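Bernesen Primura: análise de um capacete jet para scooter
10 de março de 2019

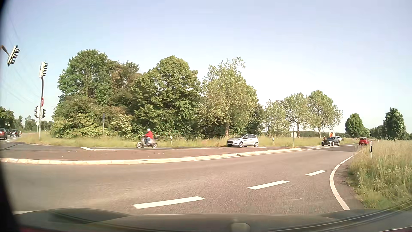
O Primura é o modelo de entrada da Bernesen: calota em policarbonato, fecho micrométrico, viseira longa amovível. O exemplar testado é branco, tamanho M, e foi usado em fevereiro, num total de 900 km, quase todos em estrada nacional. A cor pesou na escolha. Num cruzamento largo com semáforos, um capacete branco e um casaco vermelho vivo distinguem-se bem do asfalto cinzento-acastanhado, mesmo do lado oposto da ilha central. Em preto, o mesmo modelo perde essa vantagem.

Ajuste: a calota interior é estreita nas têmporas. Quem tiver a cabeça mais redonda deve experimentar o tamanho acima. O forro sai por molas e lava-se à mão; voltou ao lugar sem folgas.

Ruído: aceitável em cidade, elevado em estrada aberta. A origem está na junta superior da viseira, que não encosta por igual. O Qin, da Litstead, que usei antes, veda melhor.

Ventilação: 2 entradas frontais, de abertura difícil com luvas de inverno. A viseira embacia nas paragens longas e convém deixá-la na primeira posição.

Transporte: cabe numa mala traseira pequena com a viseira fechada. Com ela levantada, a tampa não tranca.

Riscos na viseira após o teste: dois, superficiais, fora do campo de visão. A substituição custa 20 euros e faz-se sem ferramentas.

Texto: Azra Dervishi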